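Satthorpe Building Users' Forum
Board: Premises and Facilities
Topic: Treatment of the exposed brick in the upper office

facilities_desk
Posted Friday, March 27, 2020

Users of the upper office are invited to comment on the proposed treatment of the interior brickwork before the specification is issued. Two options remain under consideration.

Option A: brush down, vacuum, and apply one coat of clear breathable sealer.
Option B: brush down, prime, and paint white to match the upper section of the wall.

The Wandus office has supplied a price of 480 dollars for Option A and 597 dollars for Option B, materials and labor included. Lighting is outside the scope of this consultation. Comments should be confined to the wall.

northbay
I wish to record a preference for Option B. The room is used for desk work throughout the day, and red brick absorbs a good deal of light. A painted surface would also be easier to wipe down. The difference in price is modest when set against the running cost of additional desk lamps.

mortar_and_lime
I must disagree with the previous contributor. Paint on old brick is very difficult to reverse. At Skostthorpe the corridor wall was painted white and the finish began to lift within two winters. Removal was later priced at 700 dollars, and the faces of several bricks came away with the paint. I would ask that the specification for either option state the type of coating in full.

northbay
The Skostthorpe corridor is an outside wall with a known damp problem. It is not a fair comparison.

facilities_desk
The point about coatings is accepted and will be carried into the specification. No damp readings have been taken in the upper office. They will be requested from the contractor.

tenant_107
Speaking for Room 107, which has the same type of brick: our wall was sealed in August and sheds noticeably less dust onto the shelving. The sealer did darken the color slightly. Anyone who dislikes the present shade of red should ask for a test patch in a corner first.

mortar_and_lime
A test patch is sensible. I would suggest a minimum of one week before it is judged, and that it be viewed with the lights on and off.

quietfloor
My concern is with sound and not with color. Voices carry in that office, and neither option addresses it. Could the budget be held over and applied to acoustic panels?

facilities_desk
Acoustic panels would require a separate request. The form is held at the Satthorpe front office.

plan_chest
For colleagues who work at other sites and have not visited the office, the brick is confined to the lower part of the back wall. The upper part is already white, as are the arched ceiling and the column to the right. 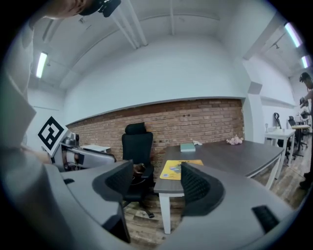 Mangundap_liaison: With that much white in the room, I would leave the brick its own color. We have a similar division of wall at Mangundap, and the brick hides scuffs from chair backs far better than paint does. My vote is for Option A, subject to the test patch.

northbay
I maintain my preference for Option B but would not object to a test patch of each finish, side by side.

facilities_desk
Two test patches will be requested. This topic will remain open until the damp readings have been posted.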